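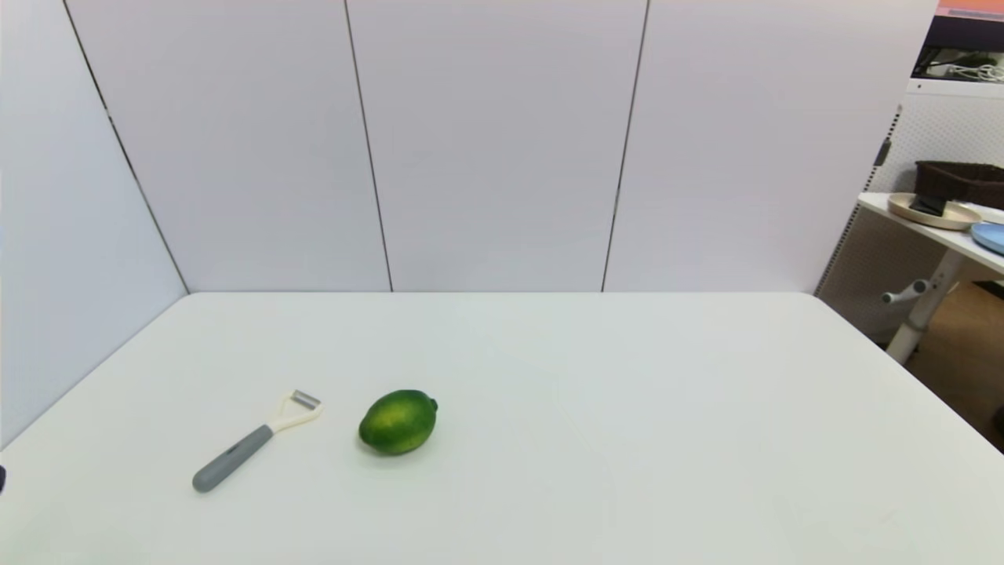 Small Things on the White Table: July Gallery

Welcome back to the kitchen drawer pages! Every summer I pull out the little tools we reach for without thinking and give each one a bit of room on the big white table, and this year I started with peelers and the fruit that goes with them. I grew up with a straight peeler myself and came to the Y shape rather late, so please forgive me if I go on about it.

1. Peeler and lime

Gray handle, cream head, and a silver blade across the fork. The lime has the yellowish patches I always look for at the market in Grirthorpe, where I paid for 12 of them and have been putting the zest into everything ever since (rice, yogurt, a rather good pound cake). Pull the peeler toward you lightly and you get a wide ribbon with hardly any white on it.

2. Gray and cream, from farther off

A little thing with a gray handle and an open cream end, lying flat near the far side of the table. I do love those two colors together, and all that plain white suits them so well.

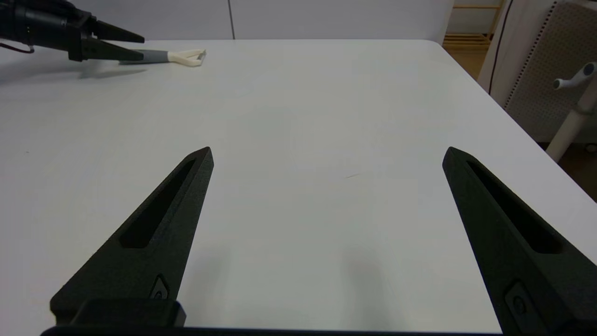 3. Still to come

Graters next, and then the citrus squeezers, once I've found the good one. If you have a favorite you'd like to see here, do write and tell me!

Recent galleries
Wooden Spoons from Musberg (11)
The Vukadinović Cookie Cutters (146)
Purier Jars and Lids
All galleries (323)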